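3. Survey of Shared Storage at Furnlow Hall

The survey was carried out in December among residents of the hall. Questionnaires were placed in 70 pigeonholes and 30 were returned complete. Respondents were asked how often they used the basement store, what they kept there and whether they considered the present booking sheet fair.

Of those who replied, 16 used the store at least once a month. Six had never been told that it existed - a finding the group had not expected. Bicycles and suitcases were the items most often named.

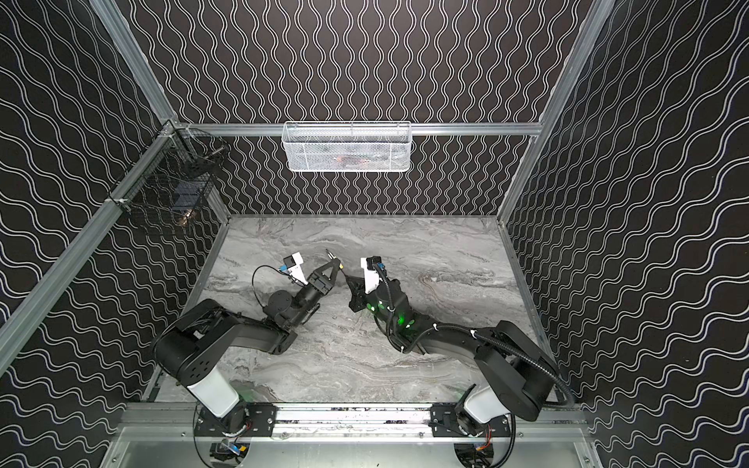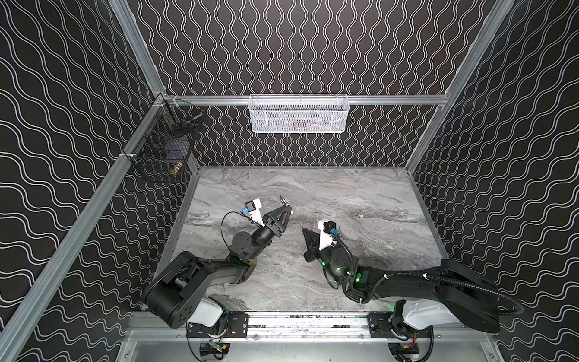
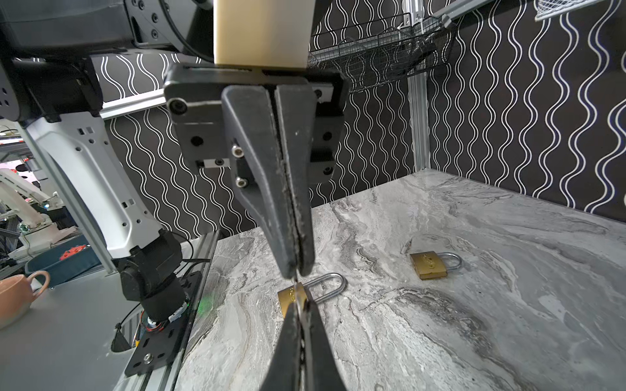
Padlock on a marble-patterned surface (third picture).

Masaru Ueda wrote on the returned draft that the booking sheet should not be judged from these replies alone, as residents of the Tillman wing use a separate list and were left out of the count. The group accepts this point. Section 4 therefore treats the two lists separately, and the question on fairness has been reworded for the second round at Luller House.

3.1 Limits of the survey

Replies were anonymous and could not be followed up.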